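Bench notebook, clear water bottle

September, late morning
by Mawar Hidayat

Back on the bottles. Toàn Lưu left me a crate of them by the sink (thank you!) and I've pulled the one with the light blue screw cap and the teal and cream label to start with.
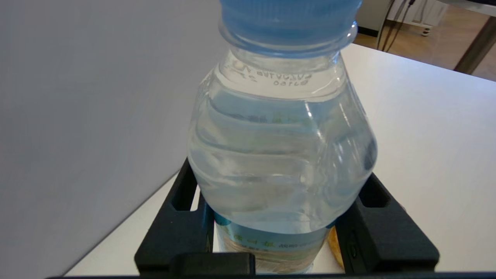
Notes on the bottle

I love how much is going on in the plastic. There are raised characters molded into the shoulder, and from the back they come out mirrored, so I gave up trying to copy them down and will do it from the front with a pencil rubbing. The wavy ridges around the body bend everything behind the water into bands of gray, blue and white, and you even get the print from the far side of the label coming through as a green and dark smear. Pretty, but a pain if you want to read anything through it! The label sits low, on the narrower part, with blue Chinese characters on it. Ekua, if you have a minute, could you ask Ánh to look it over for the log? I don't want to guess.

Weighing and shelf stuff

The small scale tops out at 200 grams, so full bottles have to go on the big one, the 2,000 gram one from Stoltia. Toàn Châu took it to the back room again and I had to go fetch it. Please zero it with the tray on. I didn't the first time and had to throw out 2 readings.

Labels stay on for now. I know we peeled the Skumel batch before weighing, and then spent half an afternoon scraping glue, never again.

To do after lunch: rubbing of the shoulder, weigh full, pour out, weigh empty with the cap on. Then find more masking tape.

Recent entries
Jar lids that won't thread
Scale drift, second try
Glue removal, Skumel batch
Where the funnels live now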